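About us

Hi, and thanks for stopping by! I'm the person behind Satti, and since most people who end up on this page want to know what we do and whether we're real, I'll try to cover both.

Satti is a small housing and settling-in charity in Reldale. We help families who have lost a home, or had to leave one in a hurry, to get into a place of their own and stay there. Some come to us from other countries, after years in collective centers or on somebody's pull-out couch. Some grew up six streets from our office and had a fire, or a landlord who sold up. We don't sort people by how they got here. If you're in the Reldale or Haltomness area and you don't have a safe front door to lock at night, you can come and talk to us.

How it started

My own family moved four times before I was ten, and never by choice. What I remember best is the last move, into a two-room apartment on the Claltow side of the river, with a stove that only had one working ring. My mother cooked everything on that ring for a year and she still talks about it like it was a palace. It had a key, you see. She kept it on a ribbon around her neck even when she slept.

When I grew up I worked in a city housing office for a long while (I was the one at window three, if you remember me, hello!). I kept meeting families who had been given an apartment and nothing else. No beds, no idea how the heating bill worked, no one on the stairs they could ask. A few of them gave up and went back to the shelter. That bothered me so much that I started driving mattresses around in my brother's van in the evenings, and Satti grew out of that van.

We're now six paid staff and a big loose crowd of neighbors who help out. Last year we worked with 308 families. Of those, 160 moved into a home with a lease in their own name, and the rest got help with repairs, paperwork, deposits or just getting through the winter.

What we do

Mostly we find apartments and small houses, and we talk to landlords, and we talk to them again. We pay deposits through our key fund, which lends up to 1000 dollars per household with no interest and a repayment plan you can live with. We have never taken anybody to court over it and I don't plan to start.

Then comes the part I love, which is move-in day. Each household is matched with two people who live nearby — close enough to walk over — and they bring the first dinner. It can be soup and bread, or takeout, we're not fussy. The point is that someone eats with you in your new kitchen on the first night. I've been to dozens of these dinners and I still get teary in the car on the way home.

After that we stick around for a year. We go along to the school office, the clinic and the bank. We run a conversation group at ten in the morning in our front room, with tea and too much cake, and a homework club upstairs when school lets out. Older residents told us they were lonely, so there's a card afternoon now as well, and I should warn you that it's very competitive.

Our Haltomness branch does all this too, on a smaller scale, out of two rooms over the bakery. If you go, go early, while the rolls last. 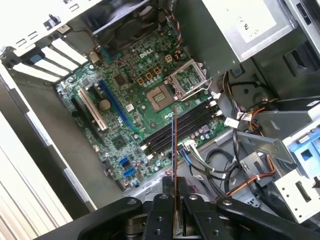 Memory module and motherboard, inside a Dell desktop.

Where the money comes from

Small monthly gifts, mainly. We have 617 regular donors, and plenty of them give the price of a sandwich. The rest comes from a city grant, rent on our storage unit in Claltow and the spring supper we put on every April. We publish our accounts once a year and you can ask for a paper copy at the desk.

Come and see us

The office is on the ground floor of the old post office in Reldale, next to the bus stop. The door sticks, so push hard. We open at nine and there's no need for an appointment, though if you'd like an interpreter please call the day before so we can arrange one. Kids are welcome and there's a toy box.

If you have a spare room's worth of decent furniture, an apartment to rent out, or one free evening a month for a first-night dinner, I'd really like to hear from you. Send us a note through the contact form and I'll write back myself, usually in the evening once the phones go quiet.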